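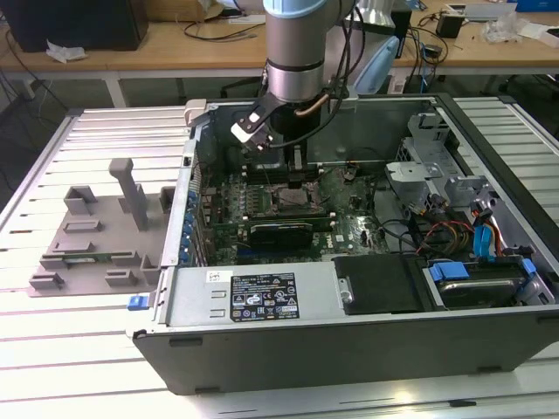 Gøran Vik would start with the memory. A bad processor is rare, he maintains, and a bad stick or a dirty contact is common, so the first hour on a dead office tower belongs to the DIMM slots. Signe Kvam disagrees, and would have the cooler off before lunch.

Both have a case. The towers that pass through the Trutero refurbishing shop are built to be opened in a hurry: side panel off, blue latches on whatever is meant to move, green board underneath. The shop took in 381 of them last year. Of those, 186 went out again with at least one part changed, and most of the changed parts were memory, power supplies or drives. The processor was swapped in few of them. It still accounts for a large share of the labor, and for nearly all of the expensive mistakes.

## The socket

A memory module is keyed and tolerant. It goes in one way, the latches close, and a poor fit shows up at once when the machine fails to start. A processor in a modern land-grid socket has flat contacts, with the springs on the board side. Bend one spring and the board may still boot, then lose a memory channel a month later.

The metalwork around the socket exists to make the load even. A lever pulls down a frame, and the frame presses the rim of the heat spreader. The procedure in use at Trutero is short:

1. Disconnect the power cord and hold the power button for a few seconds.
2. Release the lever by pushing it down and slightly outward, then let it rise under control.
3. Open the frame without letting it drop back.
4. Lift the processor straight up by its edges — never slide it.
5. Cover the socket if the board will wait.

Kvam adds a sixth step for trainees, which is to do the whole thing again on a scrap board. 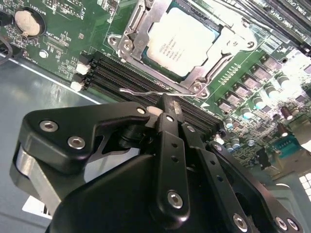 *A processor under its retention frame, with the lever alongside and memory slots close by.*

Clearance is the usual complaint. Memory slots sit near the socket for electrical reasons, and their latches are just where a knuckle wants to go. Ivar Hedlund, the shop's longest-serving technician, removes any module beside the socket before touching the lever. It costs him a minute per machine. He has not bent a spring in 2000 processor changes, by his own tally.

## Where the part goes next

The risk does not end when the chip leaves the board. Contacts pick up skin oil, and a processor set down on a bare bench collects whatever the bench has. Some shops use the clamshell packs that new parts arrive in. Others use foam, which is acceptable if it is the conductive kind and poor if it is not.

A tray with fitted recesses is better than either. The recess should be shallow, so the edges can be gripped, and wide enough that the part drops in without being pushed.
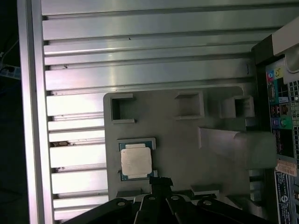 Old thermal compound is the other contaminant. It should come off the heat spreader before the part is stored, with a lint-free wipe and isopropyl alcohol, working from the rim toward the center. Worked the other way, the compound ends up on the green substrate and then on the contacts. Light wear on the spreader does no harm. A deep scratch is worth a note on the ticket.

Hedlund also writes the board's model on the storage label. Two processors can share a socket and still need different firmware, and sorting that out after seven weeks on a shelf takes longer than the swap did.

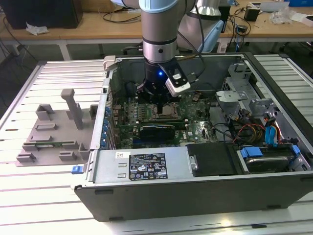 ## Before the panel goes back

Look at the cables first. In a tower on its side, power leads and SATA cables hang differently than they will when it stands upright, and a loose one can reach the fan. Push each drive until its tab clicks. Reseat the expansion card if it was disturbed. Then start the machine with the panel off, enter setup, and compare the memory total with what was installed. If it is short, switch off and go back to the slots, as Vik would have done at the outset.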